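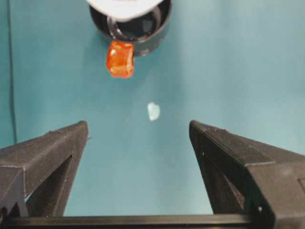 July 17, 2026

Quick one, I have a half-written post on controllers that was meant to go up first and it isn't ready. So – fingers.

I've been going back and forth between two sets on the bench arms. The Trumach set, long tapered wedge. And the Vostalis set, stubbier, printed, more grip area near the tip. Same arms, same controller, same teal cloth, 30 tries each. Task is dumb on purpose: get a small clear piece off the cloth and into a cup. Small clear things are miserable. The wrist camera loses them against the cloth the second the light shifts, and then you're closing on nothing.

Trumach got 12. Vostalis did worse and I stopped writing it down after a while, which I know, I know. The wedge gets under an edge better. The stubby ones push the piece along the cloth untill it hits a fold.

Cups are the other way round. The wedge wants to tip them, you only get a thin line of contact. Vostalis just holds on.

Cameras next. I had one Treline on the wrist since November and a second one down low on the side. The side view is the one I keep open while tuning, you can see how far down the arm is before it does something stupid.
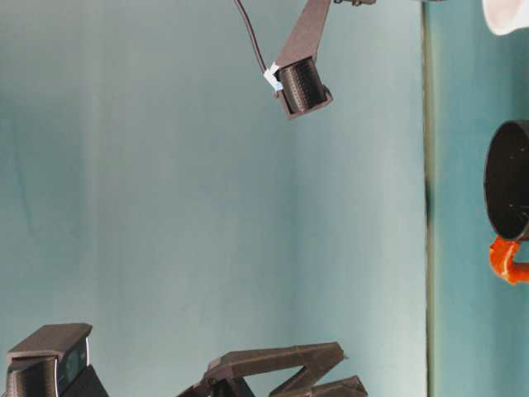

Side view, arm camera up top, another camera unit bottom left.

Latency is fine. Wrist feed takes a beat to settle after a fast move so I put in a 300 ms wait before closing. Ugly but it works. Will fix it properly when I move everything to the Manalastas board, firmware build 2326 still drops the second arm if you plug the USB in the wrong order. Reported it. No answer yet.

Two arms at once is where the overhead view earns its keep. From the side I can't judge the gap between them at all, from the top its obvious. 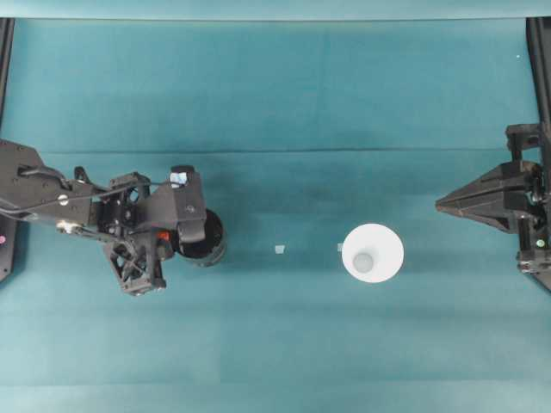 From overhead. White cup between the two arms, two little clear squares on the cloth.

Next up: softer tips on the wedge, maybe just a strip of rubber. And a darker cloth, if I can find one that doesn't shed lint all over the tips. If anyone has run the Trumach fingers with a longer stroke than stock, leave a comment, I want to know about the screws.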